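Cut flowers - making them last

Quick one before I run out the door. People keep asking how I get white flowers to go past a week so heres the whole routine, no secrets.

Fresh stems, clean bucket, sharp knife. Kitchen scissors squash the ends.
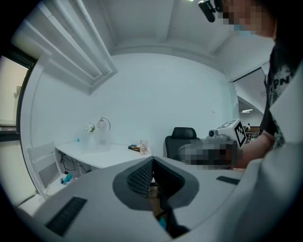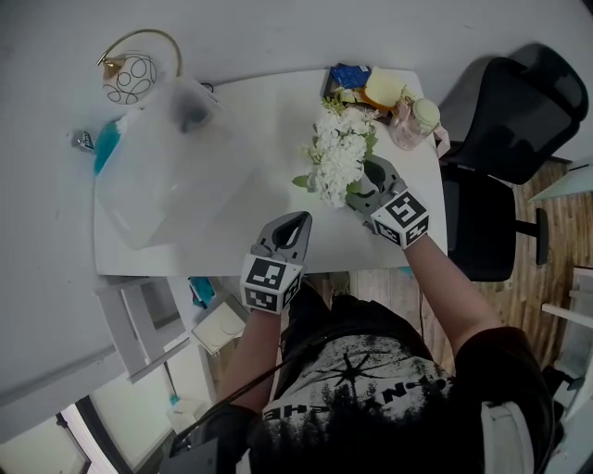
Cut on a slant, an inch off the bottom. Straight into water after, don't leave them lying on the counter while you hunt for a vase. Lukewarm water for most things, cold for tulips and daffodils.

Strip any leaf that would sit under the waterline. They rot and then teh whole vase stinks.

Food - the packet is fine. No packet? Teaspoon of sugar, squeeze of lemon, tiny drop of bleach. Tiny!! Stir it first.

Change the water every 2 days and trim again while you're at it. Scrub the vase too, bottle brush, dish soap. Cloudy ring at the neck - rice and vinegar, swirl, rinse.

Keep away from the fruit bowl. And the radiator. And off the top of the TV.

Droopy roses: lay them flat in a sink of cool water, an hour or so. Works maybe half the time.

Lily pollen on a shirt - sticky tape, dab, dont rub. Da-eun Wi wrote in with that one, thanks. Cat owners skip lilies completely.

More in April, probably houseplants. Or drains.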